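Explore Feed Readings Zines People Log in
Search posts, people, tags Go
Threads > Books & Poetry > Ayman Hijazi

Ayman Hijazi
Saturday, July 25, 2026

ok so I hosted my first open mic last night, upstairs at Stemodetti, and I have to tell somebody before I forget it all (long thread, sorry, get a coffee)

Quick background for the new people: Meltgate is our little reading series, poems mostly, and since March I've been the guy who stacks chairs. Then our regular host lost her voice on Thursday and the group chat went very quiet, and I typed "I could do it" like a fool

Sign-up sheet had 3 names on it at seven o'clock. By half past it was full and people were writing in the margins!! Somebody signed up as just "Saab" and when I called it out two people stood up

(they both read. both good. one did a whole sequence about her grandmother's bus pass and I had to go look at the coats for a minute)

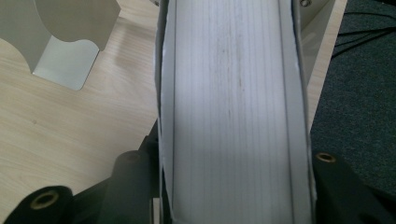

The feature was a poet from Plinar, the small press across the river, and she did the thing I love where you read one long poem and then just sit down. No "this next one is about." No next one! Room went dead silent and then the loudest clapping I've heard up there

Things I did wrong: forgot to introduce myself, skipped a guy completely (he was so nice about it, he went after the break), and held the mic so close I popped every single P. Please picture me saying "Plinar Press poet"

Also I read one of my own. The swimming pool one, 233 words – yes I checked, because I kept telling everybody else to keep it short. My knee shook the whole way through but my voice was fine??

Someone asked me after if slam pieces are ok. Yes! Songs too, if you bring your own guitar. Translations, yes please, and read us a bit of the original first if you can, I could listen to that all night

Next one is in August, same room, date when the cafe tells us. Sign-up opens when the doors do. If you've been sitting on a poem come and read it – I'll say your name right, I'm going to write them all out phonetically this time

and if you left a green umbrella, I have it at my place, message me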